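Mindmont Home Forum > Kitchen and Dining > Tables and surfaces
Topic: One table for drinks and dishes, what would you move away?

Manikandan Gounder
8/5/24

Good evening to all. I would like to ask for your opinion about our table. We use it for bottles, bowls and cups together, and in the end there is never a place to put down a plate. The table is 1,830 mm long, so length should not be the problem. The surface is a dull gray-brown, and I like it very much, but my wife says that every bowl looks lost on it. I add four pictures.

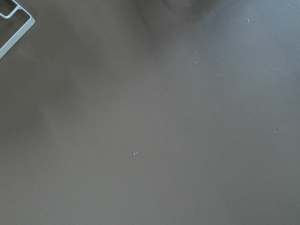
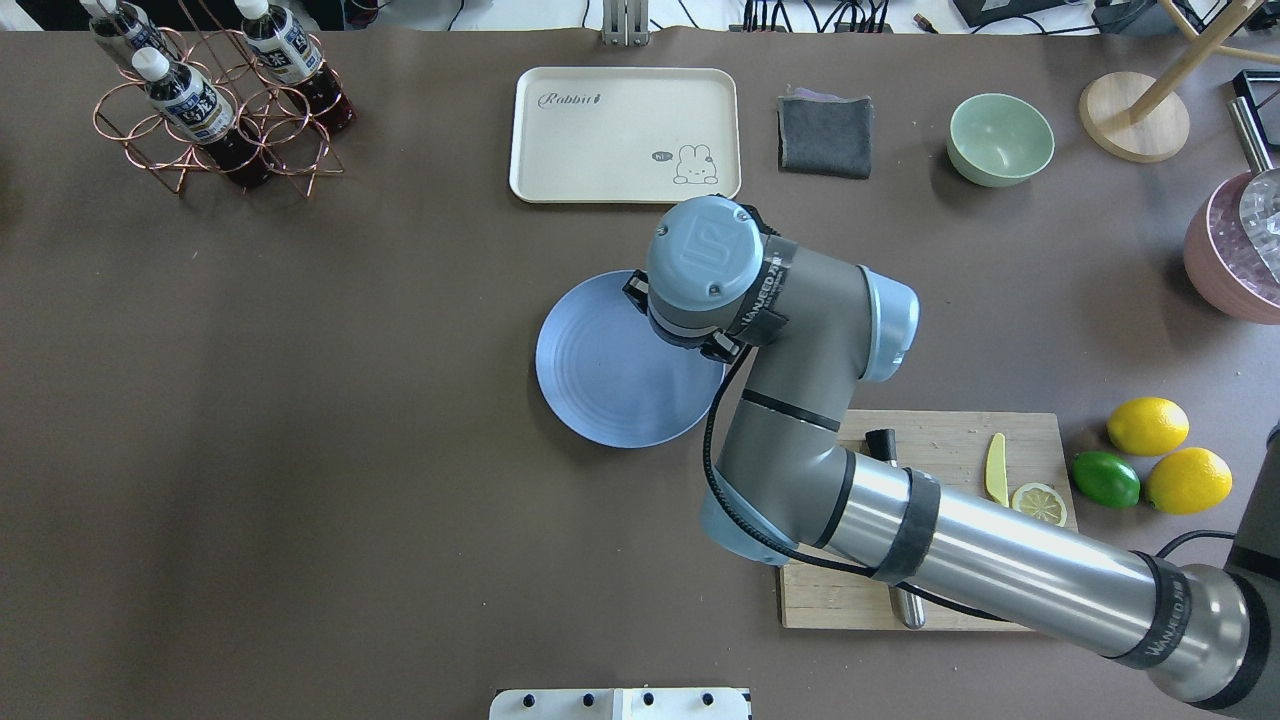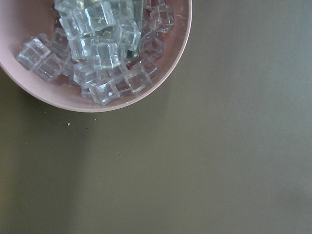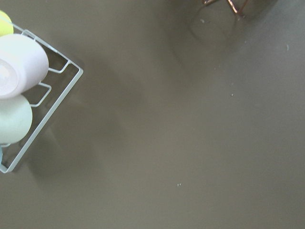 pelle_north
Before you move anything, decide what the table is for. I had the same trouble for years with a long table from Lokska. It was half a bar and half a dish shelf, and both halves were bad. In the end I gave the drinks one short side and kept all the rest free for eating. I would begin with the bottles. They are tall, and tall things belong where your arm does not pass over them.

About your wife and the color: I am on your side. Light blue, mint and pink look calm on a brown-gray ground. On a white table they would look like a children's room.

Tamsin_K
I disagree about the bottles! A copper-colored rack is the nicest thing on that table and I would bring it forward, with the cream tray next to it. What I would take away is the white wire rack. A rack like that is for the side of the sink, and for me it always says that the dishes are not finished yet, even when everything in it is clean and has been there for a week.

Manikandan Gounder
Thank you both. Tamsin, I understand what you mean about the white rack, but our kitchen counter has no place for it. The counter is only 80 cm wide beside the sink, and the kettle and the bread take most of that. If I bring the rack there, I must bring the bread to the table, and then I have won nothing.

The tray must stay. It has the word "Rabbit" and a small rabbit on it, and my daughter chose it. I am not allowed to discuss this.

pelle_north
Then use the tray! It is a good flat piece with an edge. Put the drinking things on it, and when you need the table you carry everything away in one go. The wire rack can also stand on a tray, a bigger one. Then you lift the tray and the rack together.

oldspoon
May I ask about the cubes in the pink bowl? If they are the plastic kind for decoration, I would not keep them in an open bowl next to the drinks. We had such cubes at my sister's house, and a guest put two of them in his glass and waited a long time for his juice to become cold. It was funny once. With a small child in the house I would prefer a jar with a lid.

Tamsin_K
Oh, leave the cubes, they catch the light so well. They are a shiny thing against all that matte. A clear jar I could accept (a big one, with a wide neck), but please not a cupboard.

oldspoon
A clear jar was what I had in mind.

Manikandan Gounder
I will look for a jar. One more question, about the surface. Does anybody have experience with a matte table of this kind and red-brown drinks? I am a little afraid of rings from the bottles. In the shop they wanted to sell me a care product from Zullent, but I did not buy it.

grete_at_home
I have had a matte table for 11 years, in almost the same color. Mine is a painted board, I do not know what yours is, so please ask the shop before you put anything on it. With mine I use a damp cloth and then a dry cloth. I tried an oil product in the first year and I regret it. It made one part a little darker, and you can see this part in the evening, when the lamp is low. The rings went away with the damp cloth if I was quick. After a night they needed some 80 strokes and a lot of patience.

So keep one folded cloth on the table. I see you have a gray one near the bowls already.

pelle_north
I would put felt pads under the feet of both racks as well. Thin metal makes small lines on a matte surface and these you cannot wash away. Check the pads every October or so, they collect crumbs.

Tamsin_K
Felt gets dirty so fast, I would take the clear rubber ones.

pelle_north
Rubber left yellow points on my shelf. Felt is cheap, you change it.

Manikandan Gounder
I have now written down: bottles to one short side, a big tray under the white rack, a jar for the cubes, felt under the feet. My wife has read the topic and she agrees with Tamsin that the copper-colored rack should come forward, so the bottles are still not decided. She also asks if somebody knows the bowls from Grønli. She would like one larger bowl in the same pink, for fruit.

grete_at_home
I have two of them, in green. They are good bowls but a little deep for fruit, the pears at the bottom are forgotten. Ask for the wide one.

Contact the moderators | Forum rules | © Mindmont Home Forum | Back to top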